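ok thread on why we lost most of yesterday's session at the Hasterbridge lab. typing fast, train in 15

We do two-person kitchen tasks with handheld grippers. Open the oven, load it, unload it, reset, again. 1,426 demos in the set before yesterday. Boring, steady, fine

Then the replay check comes back and 49 episodes have the second gripper's pose jumping all over. One moment it's at the oven door, next it's 75 cm up and inside the wall. Not drifting. Jumping

Worst part, the live view said tracking OK the whole time. Green light, no beep, nothing. So we just kept recording. That's the bit I'm mad about

First guess was the window light. That room is very bright in the morning. Tumelo hung sheets up, we re-ran, same thing. An hour gone

Second guess was a bad cable. Swapped it. Nope 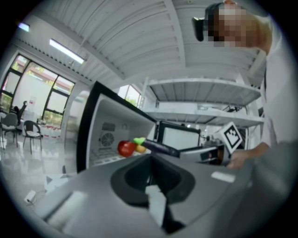 Photo: Phúc Đỗ / Hasterbridge, February 2026

See the square black-and-white marker on the other gripper, tilted, just above the hand. The tracker gets its pose off that. One marker, and it's the only thing telling us where that tool is

Phúc found it. The marker plate screw had backed out maybe a quarter turn. Looks fine if you look at it. Put a finger on it and it rocks. Lean in toward the oven, plate tips, solver flips to the mirror solution and reports it with full confidence

And the Bollgate software only flags a marker it can't find. Finds it but gets it wrong = green. I wrote this up in September after a smaller version of the same thing and then we all forgot, me included

Why it matters past the lost hours: the arm at Nevonmont replays these. If a bad one had gotten thru, the arm goes for a spot inside the oven wall at whatever speed the file says. Tumelo pulled the batch before it went over -- thank you Tumelo

Changes as of today. Threadlock on the plate. Finger check on it before every block. Hard stop if the pose moves more than 70 mm between two samples, recording dies and it makes an awful noise

Still want a second marker on the side. Arriaga makes a bracket, no idea on lead time, they havent answered my email

49 episodes in the trash. Redoing them tomorow. ok train's here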